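News > Religion > Parishes

Last updated May 25, 2025

News Opinion Faith Books Podcasts Subscribe

Skurdale parish to reopen chapel after two-year closure

The small chapel behind St. Brendan's in Skurdale will open for daily Mass again in September, the parish said. Closed 2 years now, over water damage to the roof and the north wall.

Parishioners voted on the plan after the late Mass. 423 ballots, all but 42 in favor. Most of the no votes came from people who wanted the money spent on the food pantry first, according to Zoriana Yurchenko, the parish business manager.
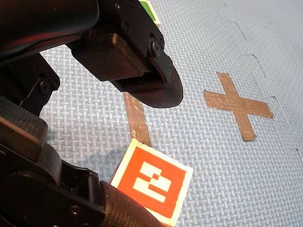
2 min read

"They have a point and we heard them," Yurchenko said. The pantry budget stays where it is for this year — no cuts, no increase either.

Roof work is going to Evetti, a firm from Drurklow that did the school gym. Plaster and paint come after. The old pews are being kept, though a few need new kneelers and teh back row may come out to make space for wheelchairs.

Roughly 800 families are registered at St. Brendan's, which merged with the parish in Drurklow. Some from the Drurklow side had asked for their altar to be moved into the chapel. No decision yet on that.

A Saint Joseph window given by the Shevchuk family is out for repair and wont be back in time for the first Mass. Clear glass until then. Mass times will be in the bulletin.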